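Plekitz Supply Room
Counter and Stockroom Assistant (part time)

Posted 2025-08-01

Plekitz runs a shared workspace with a supply room on the ground floor. Members come down for drinks, snacks, pens, tape, mailing boxes and whatever else they ran out of that morning. We are looking for one person to keep the counter in order and the shelves filled. The job starts in September and is 16 hours a week, spread over mornings. It pays $19.50 an hour.

What you will do

Put out drinks and snacks before the room opens and again before lunch. Take back canned goods left on the counter and return them to the right shelf. Check dates on anything with a date. Receive deliveries from Huet and Ginach, compare them with the packing slip and write down what is short. Keep the office items (staplers, markers, scissors, hole punches) in their places and tell us when one stops working.

You will also answer simple questions from members. Most of them want to know where something is or whether we can order it. There is no cash register. Members sign for what they take, and the sheets are entered once a week on a laptop we provide.

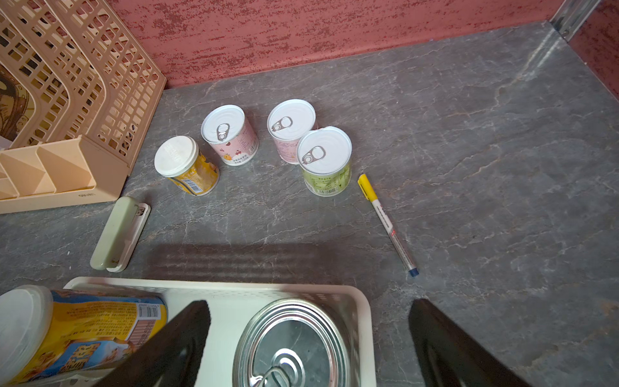
Sorting the counter is the part of the job that takes the most patience. Members set things down wherever there is space, and by mid-morning food and stationery are mixed together. Cans end up in a cluster next to a marker and a stapler, with another can on its side in the white basket. We want cans standing upright with like next to like, so the two pink ones go side by side and the green and yellow ones get their own spots. Pens and markers go in the desk organizer. The stapler goes back to its tray. The basket is for carrying stock and should be empty when you finish. Wipe the marble-patterned top with a soft cloth and the cleaner under the sink, no scouring pads.

Several of our products come with labels in Chinese. You do not need to read Chinese for this job. Every item has a shelf card, and the barcode can be looked up in the stock list if you are not sure.

What we are looking for

Someone who is on time and does not mind doing the same tasks each day. Retail, pantry or stockroom experience is useful but we will train you. You should be able to lift a full case of drinks, stand for most of a shift and use a basic spreadsheet. Training is 3 mornings, paid at the full rate, with Lindalva Meireles, who manages the room now and is moving to our Uvero location.

What we offer

Paid sick time from the first day, a transit pass, and free coffee and lunch on days you work. Hours can go up in March, when the second floor opens — we can't promise that yet.

How to apply

Send a short note and a resume, or just a list of past jobs, to Lawal Fashola at the Plekitz front desk, 68 Alder Street. You can also drop it off in person before 7 in the evening. Please include the mornings you are free and the earliest date you could start. We will ask for two references after the interview — not before.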